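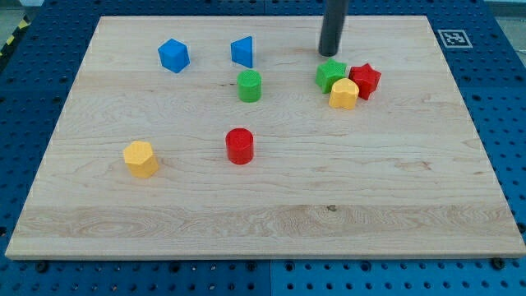
Re: [gurncombe-toys] Board for the shape blocks: finish and storage

From: Bríd Ó Conaill
Date: 18/11/2020

On the Arngate list someone wrote:

> We are replacing the play boards at Bratine and would like to know
> what others put under their plastic shape blocks. Ours are thin
> painted panels. They bow after a winter near the radiator and the
> paint comes off on the corners of the cubes. Is bare wood
> practical, and does the grain make it harder for the children to
> pick out the shapes? Also, do you keep the blocks in sets or in
> one tub?

Taking the questions in order.

1. Bare wood. Practical, provided it is thick. We use one large rectangular board in a pale, maple-coloured wood. It lies loose on a blue perforated metal table, and the holes let air reach the underside. I think this matters more than the finish. A board laid flat on a solid top takes up moisture on one face only and will cup. Ours was 2 mm out across the width last February, and came back after I turned it over.

2. Finish. Two thin coats of hard wax oil, rubbed down between coats with a grey pad. Do not varnish. Varnish chips at the front edge, where the sleeves and elbows go, and you then have to strip the whole face.

3. Grain. It has not been a difficulty. Most of the board is quiet, with pale streaks running lengthwise. There is a band of stronger, swirling figure near the front, with a small dark knot in it. Strong colours stand out well enough against all of this. The blocks are blue, green, red and yellow. I would avoid a board with a reddish stain if you have red pieces.

4. Surface of the blocks. Worth checking before you buy. The blue cube has a fine texture and the green cylinder is pebbled on its flat top. Textured faces hold grime, and a damp cloth will not shift it. I use a nail brush and washing-up liquid, 10 minutes' soak beforehand, then dry on a rack. The green star needs the brush worked into the angles between its points.

5. Storage. Small sets. We put out eight blocks at a time and keep the remainder in the cupboard. With the full tub out, the cylinders roll off and the prisms end up underneath everything. Where you have two shapes in one colour, such as our blue cube and blue triangular prism, put both in the same set, so that the child has to sort by shape as well as by colour.

The Ó Riain order form lists boards by thickness, but the figure given is before planing. Ask for the finished size.

Bríd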